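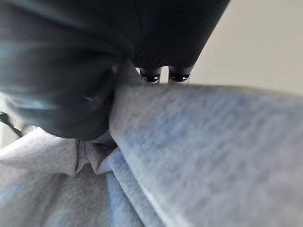

Creasing (cloth)

Creasing is the forming of lines, folds and wrinkles in cloth, wanted or not. Wanted: the front line of a pair of trousers, pleats, a folded hem waiting to be sewn. Unwanted: nearly everything else. In everyday English a crease is a single sharp line and a wrinkle or crumple is smaller and goes in any direction, but the words get swapped freely and older household books use them as the same thing. Textile trades tend to say "creasing" for the process and "crease recovery" for how well a cloth gets over it.

Contents
Causes
Fibre and weave
Finishes
Removing creases
Creases on purpose
Folding and storage
Measuring
Style and attitude
See also

Causes

Cloth creases when it is bent and the fibres on the outside of the bend get stretched while the ones inside get squashed. If they spring back, no crease. If they slip past each other, or if the bonds inside the fibre let go and take hold again in the new shape, the line stays.

Three things make it worse. Damp, heat, pressure. All together is the worst case, which explains the state of a linen skirt after a long train ride. Water gets between the long chains of cellulose in cotton and linen and loosens the weak bonds holding them in place. The cloth dries bent, the bonds form again bent. Wool works in a similar way though its springiness hides a lot of it.

Time matters too. A fold left for ten minutes will often hang out by itself. Left for a season at the bottom of a pile it may need washing, and even then a pale line can stay visible where dust or light has got at the edge of the fold.

Fibre and weave

Linen creases most readily of the common cloths. Stiff fibre, little stretch, poor recovery. Cotton next. Viscose creases badly and is weak when wet, so it also crumples in the wash. Silk is in the middle, and depends a great deal on how heavy it is. Wool is good — the crimp in the fibre acts like a spring. Polyester and nylon are better still at room temperature but can take a nearly permanent crease if they get hot while folded, eg in a tumble dryer stopped too soon and left.

Weave counts for as much as fibre in some cases:

Plain weave. Threads cross at every chance and are held tight, so no room to move. Creases show.
Twill. Longer floats, more give. One reason jeans and many work trousers are twill.
Satin. Gives well but the shine shows up every mark.
Knits. Loops open and close, so most jersey drops out its creases overnight on a hanger.
Crêpe and seersucker. Already bumpy. Wrinkles get lost in it.

Thick yarns bend less sharply than fine ones. Loosly woven cloth recovers better than tight cloth of the same weight, up to the point where it loses its shape altogether. Dark plain colours tend to hide creases and pale plain colours show them, prints hide nearly anything.

Finishes

Easy-care or "non-iron" finishes have been put on cotton since the first half of the twentieth century. Most are resins that link the cellulose chains to each other so they cannot slip. The cloth is soaked, squeezed, dried and baked. Result: less creasing, but also a weaker and stiffer cloth which wears out faster at collars and cuffs. Early versions gave off formaldehyde and had a fishy smell in damp weather. Later ones give off much less, and some use other acids altogether.

A shirt can be finished before or after it is made up. Finishing after sewing lets the maker bake in the wanted creases and keep the rest out, and this is how permanent-press trousers are made. Drawback — they can't be let down without the old hem line showing.

Starch is the old method. It does not prevent creasing so much as stiffen the surface, and starched cloth that does get bent takes a very hard line. Table linen and uniform aprons are the main uses left.

Fabric softener helps a bit by letting fibres slide. It also makes towels less thirsty.

Removing creases

Methods, gentlest first.

Hanging. Good for wool and knits. A steamy bathroom speeds it up.

Shaking and smoothing. Wet washing shaken hard before it goes on the line dries far flatter. Sheets were traditionally pulled by two people, corner to corner, then folded while still slightly damp.

Steaming. Hand steamers relax the fibres without pressing, so no shine on dark wool. Poor on heavy cotton.

Ironing. Heat, pressure and usually water. The dots on the iron and on the care label match: one dot cool, two dots warm, three dots hot. Linen and cotton want a hot iron and do best still damp. Silk warm, on the wrong side. Synthetics cool. Acrylic can stretch and go limp if pressed hot and will not come back.

Mangling. Cold or heated rollers, used for flat pieces. Box mangles, big stone-filled chests rolled back and forth over linen wound on rods, were once common in northern Europe and a few are still kept going.

Pressing. Lifting and lowering instead of sliding. A tailor's method, done with a damp cloth between iron and wool.

Stubborn old creases are often treated with a cloth wrung out in water and white vinegar. Results vary. Test on a seam first, the dye may not like it.

Creases on purpose

The trouser crease came into general wear near the end of the nineteenth century. Where it came from is argued over. The popular story has ready-made trousers arriving in shops with lines from being stacked and packed, and for a while such lines were a bit shameful, a sign of having bought off the pile. Other accounts credit this or that royal visitor caught in the rain. Neither is well backed up. Side creases were worn for a time as well as front ones.

Pleating is creasing made regular. Knife pleats all face one way, box pleats face apart, and accordion pleats stand up like the bellows. Hand pleating uses a pair of stiff card moulds with the cloth sandwiched between, rolled tight, tied and steamed. In polyester the pleats survive washing. In wool they last fairly well, in cotton hardly at all unless stitched or resin-treated.

Crushed velvet and crinkle cotton are made by twisting wet cloth and drying it twisted. Ironing ruins both.

Folding and storage

A cloth put away folded will crease along the fold, so the aim is fewer, softer folds and not always in the same place. Museum practice is to roll flat textiles on a tube with tissue between, or to pad each fold with a sausage of tissue paper. At home, tablecloths are sometimes rolled on the cardboard tube from wrapping paper. Works fine.

Rolling clothes for travel gives less sharp lines than folding, though more of them. Tailors' advice for a jacket is to turn it inside out at the shoulders and tuck one shoulder into the other. Overpacked cases crease everything. So do half empty ones, the contents slide.

Old linen stored folded for decades may split along the line as the fibres get brittle there. Heirloom pieces should be refolded somewhere else every year or so. Starch should be washed out beforehand, it cracks and silverfish eat it.

Measuring

Two main approaches. The first folds a small strip of cloth, puts it under a weight for a set time, lets go, and measures the angle it opens to. A perfect cloth would open to 180 degrees and a hopeless one stay at nought. Warp and weft are done separately, and the two results often added together.

The second crumples a whole sample in a standard way, hangs it, and has trained judges compare it with a set of moulded replicas under a low side light. More like real wear but depends on the judges.

Neither predicts very well how a person will rate a shirt after a day in it. In a household wear survey written up by Duyên Đào and Dalibor Danko, covering 2,522 garments, wearers complained most about creasing at the elbow and the lap whatever the cloth had scored. Danko later put some of that down to body heat and sitting. A smaller follow-up by Nii Alhassan used 56 linen shirts, and found that owners stopped noticing creases after the first few wears. Alhassan's shirts were all the same pale grey, which has been raised as a weakness.

Style and attitude

Smoothness has long stood for having time, or servants. Pressed linen on a table showed off a household's laundry as much as its cloth. Boxes of folded sheets tied with ribbon were part of a bride's goods in many parts of Europe, the fold lines left showing on purpose, and at formal tables a crisp centre crease down the cloth is still considered correct by some and sloppy by others.

The opposite taste has come and gone. Unironed linen became a selling point in bedding in recent years, usually sold as washed or "relaxed". Miloslav Krajčí, in an essay on summer dress, argues that linen has been excused from the rules because its creases are big and soft and read as ease, while the small hard creases of cheap cotton read as neglect. Others think it is just the price.

Less ironing is done at home than a couple of generations ago. Tumble dryers, jersey and stretch fabrics, looser office dress. Bed linen and tea towels went first, school shirts seem to be hanging on.

See also

Calendering
Drape
Ironing
Mangle (laundry)
Pleat
Seersucker
Starch

Page last checked 2025-06-01. Section on finishes needs more sources.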